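Chore Watch: Sorting the Till

Every few months a reader sends me a link and asks if the back-office jobs are finally going away. The latest came from Kirsty Ruawai, who runs the register at a garden shop in Dravley and would love to hand off the end-of-day cash sorting. It's dull work. You put notes into the right slots, pull out the torn ones, and start over when somebody interrupts you.

I keep a short list of what a machine would need to do before I'd tell her to wait for one. Pick up one limp bill without taking two. Flatten a crumpled one. Let go of it cleanly in a narrow slot. Then do that 351 times with a line at the door.
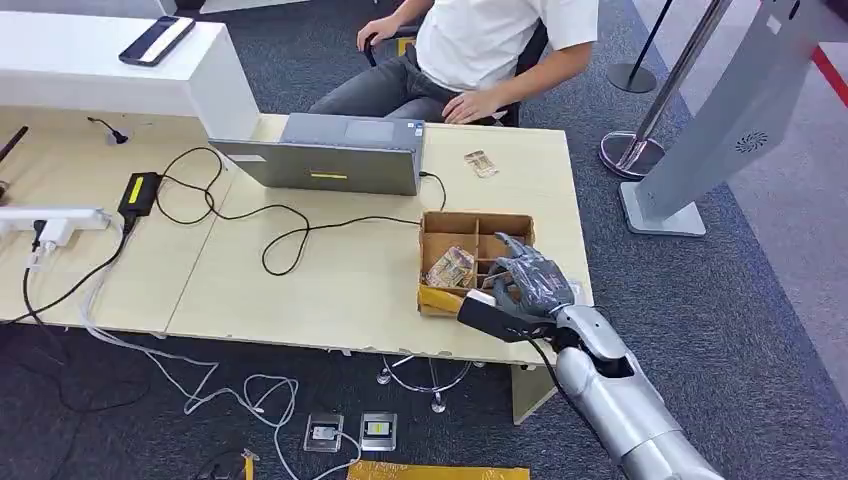
A robotic hand over a divided cardboard box, with folded banknotes in one compartment.

Paper money is a mean test. It bends, it sticks to its neighbor, and cardboard dividers don't forgive a wide set of knuckles. Sun-ja Jeon, who did the books at Tolavwood for years, told me her thumb does most of the job and her eyes hardly any. I haven't seen a demo yet that persuades me a robot has that thumb.

So my answer to Kirsty is the same as it was in November: buy a decent tray and keep your evenings short. If you've watched one get through a full drawer without help, write in and tell me how long it took.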